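Home News Products Support Contact

Brurkthorpe opens equipment planning program for small kitchens and care homes

3 min read

May 28, 2024 — Brurkthorpe, which supplies and services tabletop robot arms, today opened a planning program for organizations that want to budget for an arm before they commit to buying one. The program is called Arnora. It is meant for small commercial kitchens, care homes and training centers that handle dishes and food items by the tray and have never owned this kind of equipment.

Customers who join Arnora get a site visit, a written cost plan and a trial period of 60 days with a single arm and gripper. The program fee is $4000. If the customer places an order by the end of October, the full fee is taken off the purchase price. If the customer decides against buying, Brurkthorpe collects the arm and the customer keeps the cost plan.

"Most of the people who call us already have a price for the arm," said Iñaki Iglesias, who runs planning services at Brurkthorpe. "What they don't have is a price for the table it bolts to, the spare fingers, the afternoon an electrician spends on site, and the staff hours in the first month. Those lines are where budgets go wrong. We would like them written down before a purchase order goes out."

The cost plan covers six headings: the arm and controller, the gripper and spare parts, mounting and power, setup time, staff training, and yearly service. Each heading shows a first-year figure and a figure for the years after that. Customers may share the plan with other suppliers and use it to compare quotes.

During the trial, the customer picks the items the arm will work with. Brurkthorpe asks for things already in daily use on the site, including cups, plates, bowls and whole fruit, and does not supply test pieces of its own. Up to 15 items can be listed. For each one, the trial report records how often the arm picked it up and set it down as asked, how long it took, and whether a person had to step in.

The report also lists the items that gave trouble. Lightweight cups can tip when a finger touches the rim, and round fruit may roll if the grip is off center. In some cases a different set of fingers fixes the problem and the cost is small. In others the customer is better off leaving the item to staff, and the plan is adjusted to show fewer hours saved.

Gunawardena, a catering company that prepares meals for day centers, went through an early version of the program. Its operations manager, Dindo Ambrosio, said the company had first planned to order two arms.

"We ended up with one arm and a better table," Ambrosio said. "The second arm would have sat idle between breakfast and lunch. I also had nothing in the budget for spare fingers or for moving the outlets, so we would have been back asking for more money within weeks. Having it on one sheet made the meeting with our finance people a short one."

Service is planned along with the purchase. Customers can choose a yearly visit, or a visit plus a loan arm during repairs. Brurkthorpe recommends the second option only for sites that plan to reduce staff hours at the station where the arm is used. Sites that keep a person nearby can usually manage with the yearly visit and a set of spare parts on the shelf.

Leasing is available through Oron, the company's financing arm. Lease customers receive the same cost plan, with monthly payments shown next to the purchase price. The program fee can be put toward the first payments in the same way it is applied to a purchase.

Iglesias said customers should expect to set aside some bench or table space for the whole trial. "It doesn't need a special room," he said. "It needs a steady surface, power close by and a bit of wall or open space behind it. Please don't clear the table every night. Half of the setup time we see on the first visits is people putting things back where they were."

Applications are open now. Sites need to name one contact person for the trial and one person who can approve spending — they can be the same person. Site visits are scheduled in the order that applications arrive, and trial arms are delivered once the site visit has been completed and the item list agreed on.

Application forms and a blank copy of the cost plan are available from Brurkthorpe's planning services desk and from all of its sales offices.

6 shares 0 comments
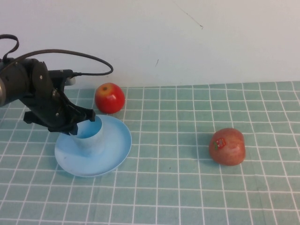
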